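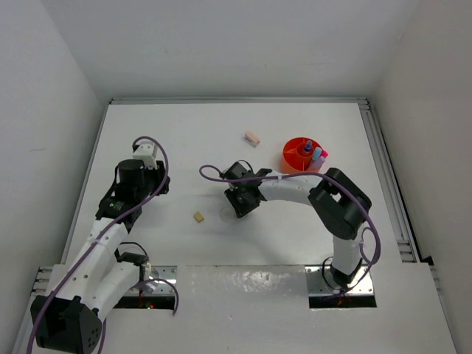 Two robot arms at a white tabletop, with an aluminum rail along the right side.

Hakamar switches on its new mobile network

Phones across the Hakamar valley picked up a full signal on Sunday as regional carrier Canent turned on the last of 51 small antenna sites, ending years of dropped calls and one-bar evenings for the villages east of Brustura.

It's a big moment for a place where plenty of people still knew exactly which fence post to stand beside to send a text! The new sites bring fast mobile data to 820 homes, along with the clinic, both schools and the long stretch of road over the pass, where drivers used to lose service completely for most of the trip.

Canent built the network with open equipment, meaning the radios and the software that runs them come from different makers and talk to each other through shared standards. The control software was written by Kiều, a small company that had never worked on a live public network before this one. Its engineers spent the winter in Brustura getting the parts to work together, and the result is a lovely piece of work: calls now pass from one site to the next all the way down the valley road.

Existing customers don't need to do anything except restart their phones. Canent is also offering home internet over the same network, and the first 500 households to sign up will get the indoor receiver free. The carrier says there is room for 1,000 home connections before it has to add more capacity.

Older 3G handsets will keep working until November. Customers who still have one can swap it at the Canent store in Brustura, which is staying open until 8 p.m. all this week.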